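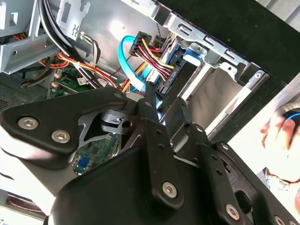
2 min read

I put off backing up our old family PC for ages, and then it started clicking in March. So now I do it properly, and it takes me one evening. First, have a clear-out! I found 8 copies of the same holiday folder (all called "new") and binned every spare. 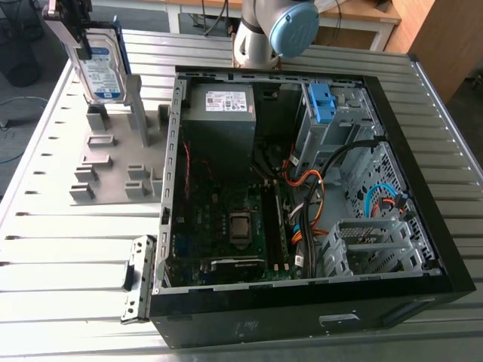 Harriet Dvorak

Next, plug in your external drive and make one folder on it with the computer's name. Mine's called Menon, don't ask. Drag your photos across first, then documents, then everything else – and leave it alone while it copies.
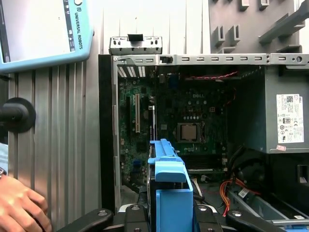

When it's done, right-click both folders and compare the number of files. Mine said 554 on each side, hurrah! If yours don't match, copy the missing ones again before you delete anything at all.

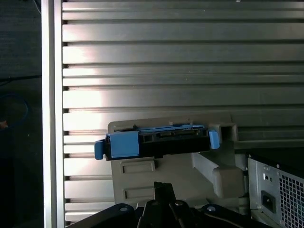 Home Computing

Last job: open a few photos straight from the backup drive, old ones too. Then unplug it and keep it somewhere else – mine lives at my sister's, in a drawer with the takeaway menus.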